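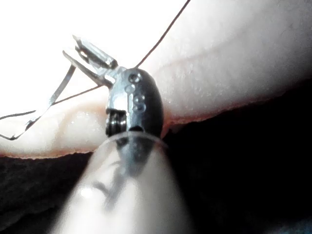

Needle and thread at the jaws, close view.

From: Kelly Mellor
To: suture-practice list
Subject: Re: thread length and pads for the running stitch

Réjean Grewal wrote:

> We are going through pads faster than I planned for. Two questions
> before I reorder. First, how long are people cutting the thread for
> a running stitch on the straight cut? Second, is anyone else finding
> that the holes tear toward the cut when the stitch is pulled down? I
> have tried the Proltow pads and the Dindier ones and I get tearing
> on both. I start my bites very close to the edge, which may be
> the whole problem.
>
> Also, does anyone still have the Kovalchuk handout on needle angles?
> My copy is missing the second page.
>
> Réjean

Réjean,

On thread length, I cut 195 mm for a running stitch and 100 mm for a single knot. I used to cut longer so I wouldn't run out, but the extra thread ends up lying over the cut and I spend my time moving it out of the way. With 100 mm you have enough for three throws and a tail you can still get hold of. Measure it against a ruler taped to the bench. Guessing by eye got me a different length every time.

On the tearing, yes, your bites are too close. Move them back from the edge and go in with the needle point straight down, then turn it through. If the point goes in at a slant it runs shallow and there is hardly anything for the thread to hold on to. The Dindier pads are softer on top, so they show this sooner. The Proltow ones are firmer but once a hole starts to open it keeps going.
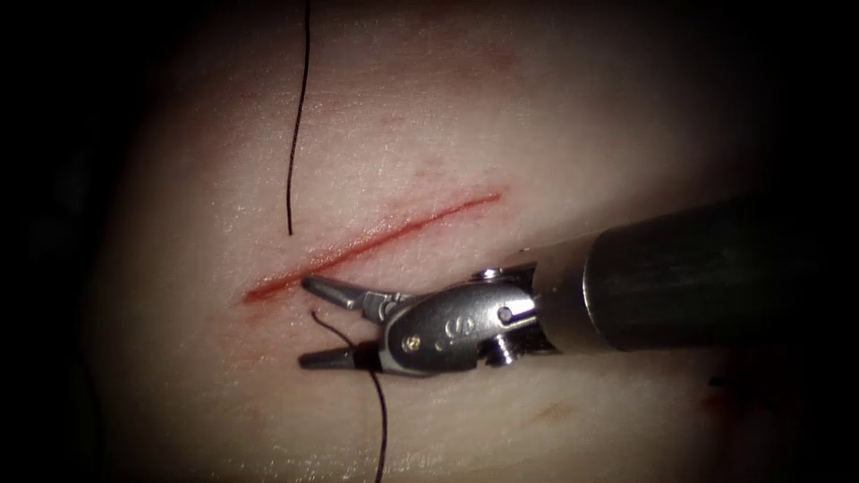 The other thing is the cut itself. I make one pass with a new blade and leave it. If you go over it a second time you get two edges on one side and the stitch won't sit flat, however well you place it. Keep it straight and leave plenty of pad past both ends, so that the first and last knots have something solid under them. I start at the far end and work back. Some people here do it the other way and their rows look fine, so I wouldn't call it a rule.

For needle hold, I grip it a little past the middle, toward the thread end. Closer to the point and you can't get a full turn. Right at the thread end it will bend or spin in the jaws. Check the grip before every bite - it shifts more than you think when you pull the thread through. 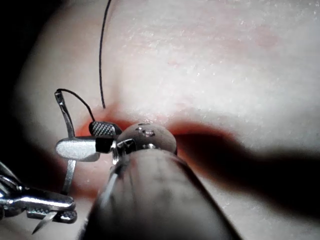
Curved needle upright beside the jaws, with the red-edged cut behind.

I have both pages of the Kovalchuk handout and will scan them tonight. The angle drawings on page two are small, so print it at full size.

If you are reordering, Rasier has the pads by the carton and the thread on 2,000 mm cards. I get ten running-stitch lengths off a card with a bit left over. Ask them to pack the pads flat. My July order came with the pads rolled and it took two days under a board before I could use them.

Let me know how the wider bites go.

Kelly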